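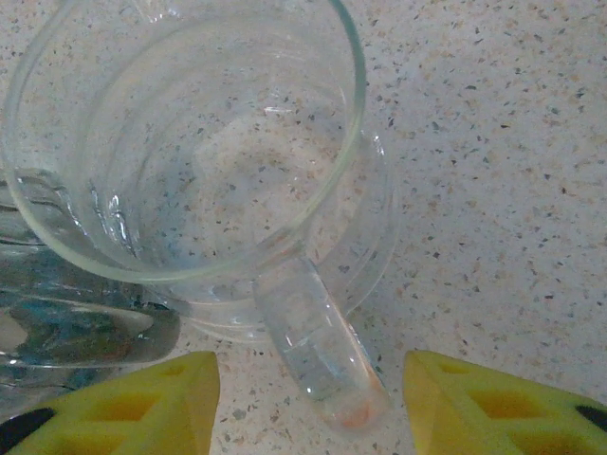
Glass beaker and test tube on a speckled countertop

Filed under: Celebrity & Social Media > Who To Follow
Print this thread | E-mail to a friend

Is the Havby account still worth following?

marlowe_k
I've followed Havby since the second album, back when the account was mostly tour bus clips and bad cooking. I muted it in September and checked again last night. I counted 11 posts in a row that were ads for the candle line. No captions to speak of, just a discount code. Does anyone still get anything out of it, or has everyone moved over to Arnitz?

pinkdrawer
Moved over to Arnitz a while ago. Arnitz answers comments, posts at 2 in the morning, picks fights with radio hosts and then deletes them. That is what I want from a singer's account. Havby's looks like an office runs it.

tollgate88
An office does run it. Havby said so on the Trerthorpe podcast. There's a manager who approves the posts, and Havby only does the stories. If you watch the stories and ignore the grid, it's the same person as before. The one about the lost suitcase went on for 30 slides and I watched every one.

marlowe_k
I didn't know that about the stories. Muting hides those too, I guess, depending on which box you tick.

pinkdrawer
Thirty slides about a suitcase is not a selling point for me.

tollgate88
Did you watch it? The airline sent the wrong suitcase twice. The second one was full of someone's wedding shoes.

oona.b
I'd disagree on Arnitz. The fights are planned. Look at the dates — every one of them lands the week before a single comes out. The radio host from the last one was in the video a month later. I don't mind it, but people here talk like it's spontaneous.

pinkdrawer
One host was in one video. That doesn't make all of them planned.

oona.b
The spring one had the song title in the first reply. Go back and read it.

pinkdrawer
It's deleted, so I can't.

oona.b
Screenshots are in the old Arnitz thread, page 4 I think.

fernhill_radio
If you want somebody who isn't selling anything, try Hijazi. Small account, no manager that I know of. Mostly voice notes over a black screen and reviews of hotel breakfasts. The captions are long and the spelling is terrible. I've had replies from Hijazi twice, once about eggs.

marlowe_k
Followed. The breakfast in the airport hotel is very good. How often are there new ones?

fernhill_radio
No schedule. There'll be five in a day and then nothing for three weeks.

tollgate88
Hijazi used to be good but it's been the same joke for two years. The hotel is bad, the toast is cold, a rating out of 100. I unfollowed after the airport one.

fernhill_radio
The airport one is the best one.

quietlane
I follow 574 accounts and I couldn't tell you what most of them posted this week. Havby at least I notice, even if it's a candle. I bought one, for what it's worth. Smells fine, burns down too fast.

marlowe_k
Which scent?

quietlane
The fig one. Wouldn't pay full price. The code from the posts still worked when I used it.

oona.b
Back to the first question — I'd unmute the stories and leave the posts muted. You can do that from the profile page under Following. Arnitz has a single coming, so expect a fight by the end of the month.

pinkdrawer
Found page 4. Fine, the title is in the first reply. I'm still following.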